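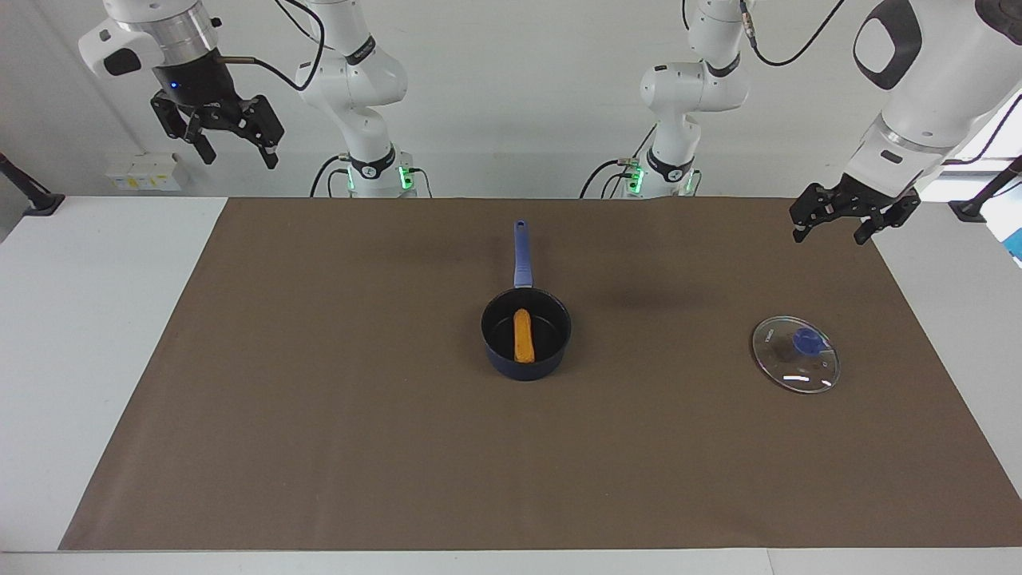 Section 7. Seasoning and First Use

Welcome to the fun part! Your Tellow portable induction burner is unpacked, the feet are on and the cord is routed (if not, go back to Section 6). Now you get to find out which of your pans will work with it and cook your first real thing. Set aside a half hour or so.

7.1 Check your cookware

Induction heats the pan itself, so the bottom has to be magnetic. Cast iron is great. Most enameled steel is great too. Plain aluminum, copper and glass won't heat at all, unless the maker has added a magnetic base.

1. Take a fridge magnet and hold it to the bottom of the pan.
2. If it grabs firmly, the pan is good to go.
3. If it slides or barely holds, the pan may work on low settings only. Try it with water before you trust it with dinner.
4. Lay a ruler across the bottom. A warped base wobbles, hums and heats in patches.

Note: Color tells you nothing. Two dark saucepans from the same store can behave completely differently, so test each one.

7.2 First power-up

1. Place the burner on a flat, dry surface with at least 7 inches of clear space behind it. Keep paper, foil and cloth out from under it – the air intake is on the bottom.
2. Plug it straight into a wall outlet. Do not use an extension cord.
3. Fill a tested pan halfway with cold water and center it on the ring.
4. Press and hold the power key for 2 seconds. You'll hear one long beep.
5. Turn the dial to 5. The fan starts right away and gets a little louder as the power goes up.

CAUTION: The glass gets hot from the pan. The letter H stays on the display until the surface has cooled. Don't wipe it while H is showing.

CAUTION: If you have a pacemaker or other implanted device, talk to your doctor before using any induction burner.

7.3 Your first simmer

This is where induction really shines! Hold the dial in until the display changes from power level to temperature, then set it to 122°F. That is low enough to melt chocolate right in a small pan, with no double boiler. Stir now and then and watch how steady it stays. For soup or rice, start at level 6, bring it to a boil, put the lid on and drop to level 2.

Note: Use a lid with a steam vent, or leave it slightly tipped. Starchy water boils over fast, and a spill on the keys will shut the burner off.

7.4 If it beeps at you

E1 – no pan found, or the pan isn't magnetic. Repeat 7.1.
E3 – overheated. Lift the pan off, leave the burner plugged in and let the fan run until it stops by itself.
E6 – supply voltage too low. Try a different outlet.

If a code comes back after 13 minutes of rest, write down the serial number from the underside label and contact Poketti support.

Continue to Section 8, Cleaning the Glass.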